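Plimdale garment handling, handheld gripper set. README, still a draft

Read before you record or label anything. Rules below replace the March sheet, bin that one.

Setup
- 2 grippers per operator, status light green before you start. Not green, dont record.
- Cover sheet on first. Smooth it by hand, small wrinkles ok.
- Cables off the walking path.
- 500 episodes per batch, Wamen naming only. Bamo names get rejected by the checker.

Handling
- Pinch at an edge or corner. No grabbing the middle.
- Both hands stay on the handles til the episode is closed.
- Two operators at one surface: keep to your own side, own garment.
- Drop = keep the episode, tag it "drop". Do not trim.
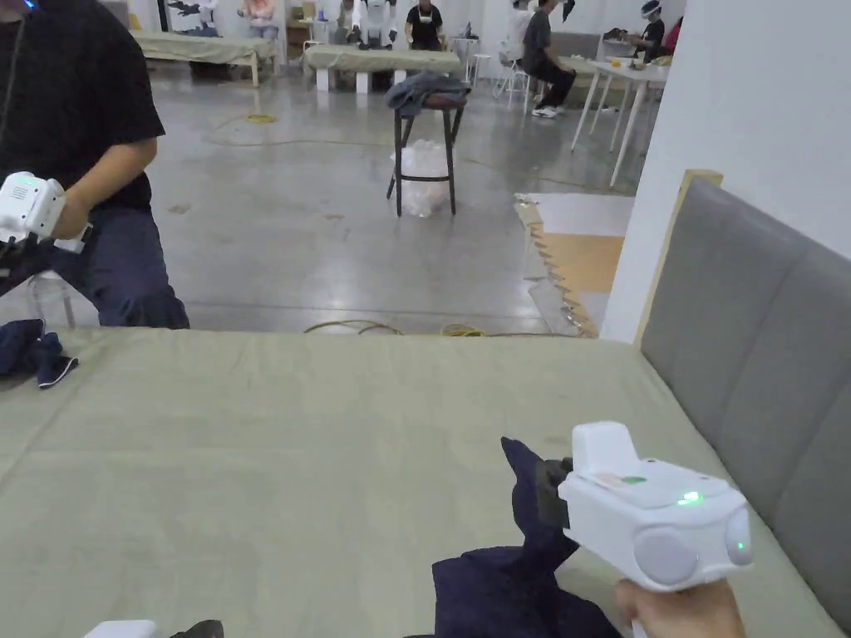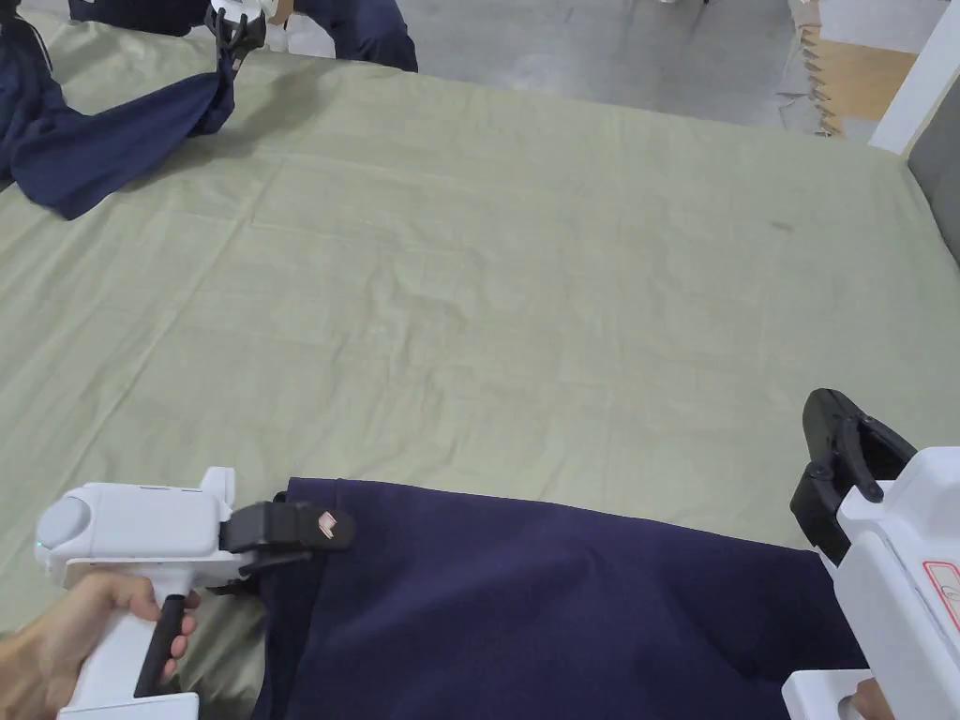
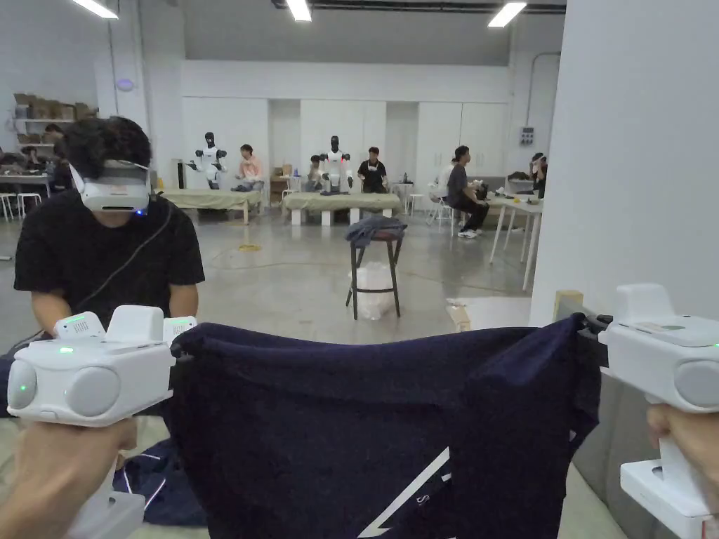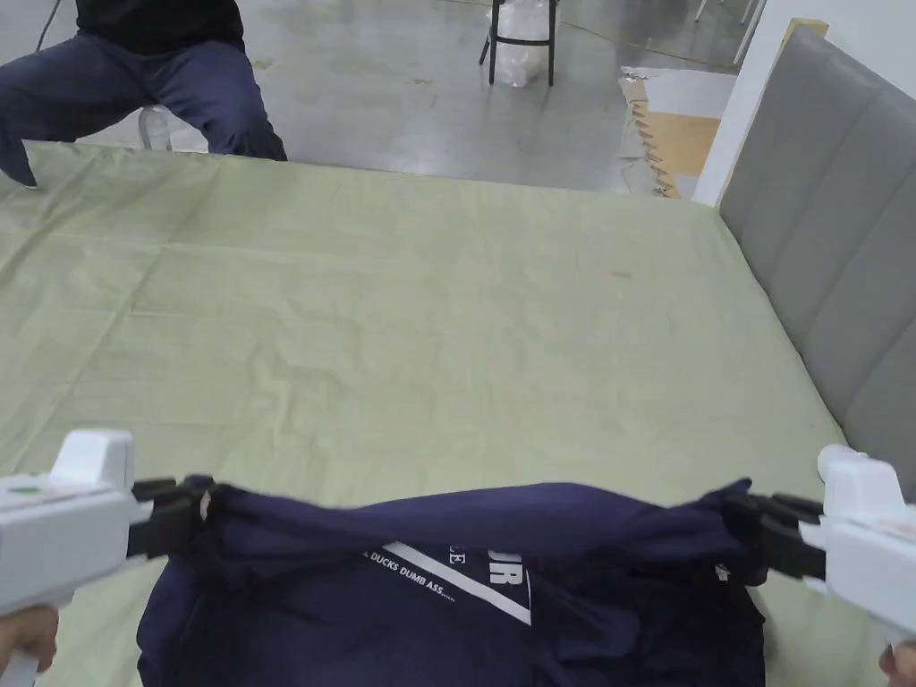 Navy garments, handheld grippers. Last two: T-shirt held up between both grippers.

Review
- First 100 of every batch checked by a second person, then 200 picked at random.
- Bystander faces blurred before upload to Virk. No exeptions.
- Printed text on clothes: leave it, add the "print" tag.

TODO: rule for striped items, tag list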